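The Desk I Stopped Apologizing For

I write a column on small spaces, so people assume my own desk is a dream. It's a table with a tablecloth on it. For most of last December it was also where I ate, wrapped presents and lost my passport, and by the time I got around to sorting it out I'd bought two sets of stacking trays from Olari (lovely, pale gray, still in the garage) and one very expensive letter rack from Orholm that holds exactly 9 letters. Who gets 9 letters?

So this spring I decided to spend nothing. The rule was that everything on the table had to go into something I already had in the house, and I could only work on it in the time it took to drink a cup of coffee. I drink coffee slowly – this helped.

Start with one ugly box

Every organizing book I own tells you to begin with categories. I'd say begin with a cardboard box, the kind with flaps you can leave hanging open, and put it right on the table where you'll trip over it with your eyes. Mine goes out first and everything without a home goes in it. Soft things, furry things, that pink-and-white bit of fabric, whatever. You aren't deciding anything yet, you're just getting it off the surface, and oh, the relief of seeing a bit of tablecloth again!

The little stuff is where I always come undone. Staples, for instance. I must have bought staples every fall for years, and they'd all slid down behind the paperwork, one small box at a time. I've grown fond of the ones with a cartoon on the packet, and a gray cat looking up at you does make refilling a stapler feel less like a chore.
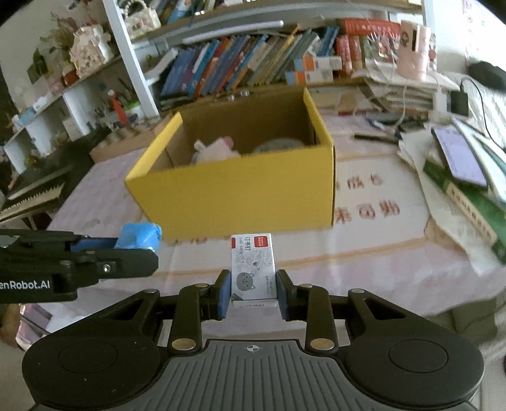 Books earn the shelf, pens get a cup

The shelf behind my table is white and plain and it's the best thing in the room. I let the books lean. I know, I know, you're supposed to line them up by height or (heaven help us) by color, and I tried the color thing once and couldn't find my dictionary for a week. Leaning is fine. A short stack at the end of the row stops the slide, and a cup for pens can live right beside it.

Papers are harder. A reader wrote to me last year that she'd scanned 1073 pages of old bills and felt wonderful, and I believe her, but I got as far as 100 and went for a walk. What has worked better is one pile with the newest sheet on top, and a date in my calendar to go through it. Mine says Mon 29 April. If I don't miss a page between now and then, it wasn't important.

And the cables? I bought the Cluvora clips, the sticky kind, and they held until the first warm afternoon. These days I let the white ones trail where they want and just keep the charger near the edge, where my hand finds it in the dark.

What went back in the box

By the end of the second week the box was half full again, and I'd like to say I was cross about it, but I put the kettle on and went through it with the radio playing. Two things went to the bedroom, one went to the thrift store on Sampaio Street, and the staples went in the drawer with the other staples.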